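Setting Up Your Stirkix Watch Party, Section 4: Joining the Live Vote

Welcome back! By now you should have your Stirkix box plugged in and your account confirmed (if you don't, hop back to Section 3, it won't take long). This section walks you through the part most people buy the box for, which is voting along with Skukemora while the episode is still on the air. We've tried to cover the bumps that viewers wrote to us about last season, so please forgive us if it runs a little long.

Before you begin

You'll need your remote, your phone and the six-letter household code from your welcome card. Voting opens at 8:00 p.m. on premiere night in April and at the same time for every live episode after that. Repeats and the late-night highlights show don't take votes, even though the voting banner may still appear on them.

Joining a vote

1. Turn on the box and choose channel 378. If you get the Irnadport movie channel instead, your lineup hasn't refreshed yet. Hold the Home button for five seconds and try again.

2. Wait for the host's opening monologue to finish. The blue Vote tile shows up in the lower corner of your screen when the contestants are introduced.

3. Press OK on the tile, then type your household code on your phone when it asks.

4. Pick a name for your household. It can be silly, and plenty of them are, but it has to be 20 letters or fewer and it will show on the leaderboard.

5. Choose your contestant and press OK twice. The first press selects and the second one sends, so take a breath in between if you're torn.

Note: Each household gets 122 voting points for the whole season. You can spread them out or pour them all into one nail-biter of an elimination, but points don't come back once they're sent -- not even if your favorite walks out of the house the very next morning.

Caution: Don't unplug the box while the tile says Sending. Your points may be taken without the vote being counted, and you'd have to write to us to get them put back.

Watching with a bigger crowd

Party rooms let friends in other homes vote alongside you and chat during the breaks. Open the menu, choose Party, and share the room number that comes up. Rooms hold plenty of people, and the season finale room run by our own Defne Sönmez tops out at 3000 guests, so do come early for that one!
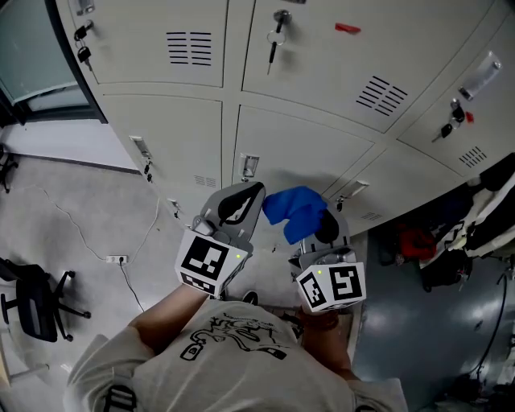
Facing the lockers, arms out in front.

If someone in your room is a week behind, turn on Spoiler Shield under Party Settings. It hides the chat and the leaderboard for that guest only, and everyone else can gossip as usual.

If the Vote tile doesn't appear

Check that Live Extras is switched on under Settings, then Picture and Sound. (Yes, we know that's an odd spot for it -- the Ra update will move it to the main menu.) If you see code 2166, your box clock is wrong. Choose Set Clock Automatically, wait for the box to restart, and go back to step 1.

Section 5 covers recording episodes and saving reunion specials.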